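Grip Force, Unspecified

Rejected episodes went back to whoever had recorded them. Aatos Väisänen had 32 in his queue on the morning of 15 January 2025, all from the fruit set, all with the same code: CONTACT AMBIGUOUS.
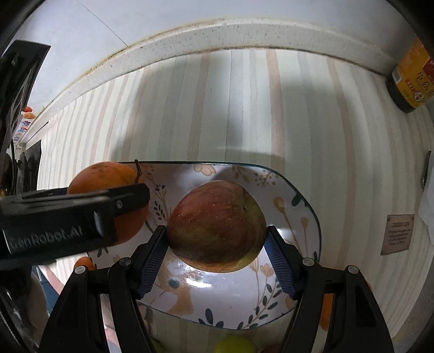
He opened the review tool and began with the apple. The protocol written at Rorkalier allowed 11 seconds per pick. Approach, close, lift, place, open. The grip width was logged at every step. The force was not, and the model was expected to infer it from the pictures.

He compared the apple episodes with an accepted batch from December. The width curves matched until the jaws met the skin. In the accepted batch they stopped there. In his, they held for a moment, then closed a very small amount further, and only then did the lift begin.

He checked the oranges. The same delay appeared in nine of them.

"Is the trigger sticking?" Hájek asked over the call.

"No. I swapped it last week."

"Then what is it?"

Väisänen played an episode at quarter speed. He knew the motion. His father had sold fruit in Girlow and tested each piece before it went into the bag, one light squeeze, every time. Väisänen had worked the stall for six summers.

"Operator habit," he said.

"Can you record them again without it?"

He tried. He recorded 200 picks over two days, and the delay was present in most of them. When he concentrated on removing it, he dropped the fruit.

Hájek relabeled the batch as a variant and passed it to training. In the spring the test site at Predivero sent back a short log from the first arm running the new weights. Under remarks, the technician had written that the arm paused before each lift and appeared to be checking something. She asked whether she should file it as a fault.

Väisänen read the entry twice and marked it expected behavior.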